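From: Bianca Roman
To: workroom list
Date: 26 September 2024
Subject: Re: small tabletop boards, feet and glare

Konrad Gasser wrote:

> We are replacing the paper sign-up sheets at Brivurcombe with small
> tabletop whiteboards. Two questions before I order.
>
> 1. Do the clip-on feet hold on a smooth table, or should I get the
> kind with a one-piece wire easel? The Plerna listing gives no
> foot width.
>
> 2. In August we tried a glossy board in the front room and people
> on the window side could not read it. Is matte worth the extra
> cost, given that matte is harder to wipe?
>
> The tables are 70 cm deep, so there is not much room behind the board
> for anything that sticks out.
>
> Konrad

Konrad,

Taking question 2 first. I would stay with glossy. We had one matte board from Nendeo and it held a gray film from the second week on, whatever we cleaned it with. Glare on a glossy board depends on the angle between the lamp, the board and the reader, and you can change two of those without spending anything.

Our worktable:

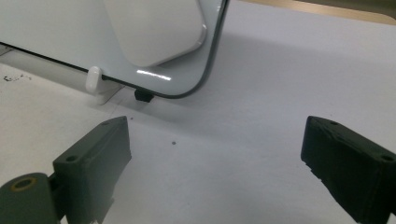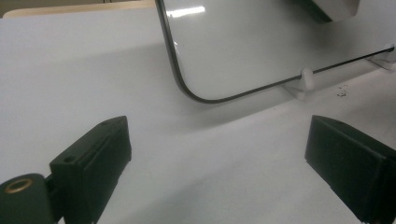

Separate feet are fine if the table is flat and nobody leans on the board to write. The weak point is the joint between foot and rim. With the board upright on its white feet, as in the second picture, all the load goes through the bottom edge, and a thin rim like the black one on that board gives the foot little to grip. Push each foot on until it stops, then press down on the top edge with the flat of the hand. If the board rocks front to back, the foot is not seated. If it rocks side to side, the feet are too close together. I set ours in from each corner by one hand's width, past the point where the rounding ends. A foot placed on the curve will work its way off.

The same picture has a streak of reflected light near the upper left of the board. For a reader in that position, anything written under the streak is hard to make out. Turn the board a few degrees and the streak moves. Where it can't be moved off entirely, keep the top line free and start writing lower down. For your front room I would put the board with its back to the window and check it from the farthest chair, seated. Checking it standing up tells you very little.

On depth: the feet need far less room than a wire easel, which has a rear leg. On a 70 cm table I would not use the easel. I can't give you a foot width for the Plerna set. The Ivanov feet come loose in a bag of 4 and fit rims up to 2 mm thick, so measure your rim before you order. Ours were a tight fit for the first few days and then eased.

Two smaller points. Wipe the bottom rim as well as the face, as marker dust collects there and gets into the joint. And if the table has been polished, clean the spots where the feet go with plain water and dry them. Polish makes the feet creep each time someone wipes the board.

If you want to try a pair of feet before ordering, I have a spare set and can send it over with the next box of folders.

Bianca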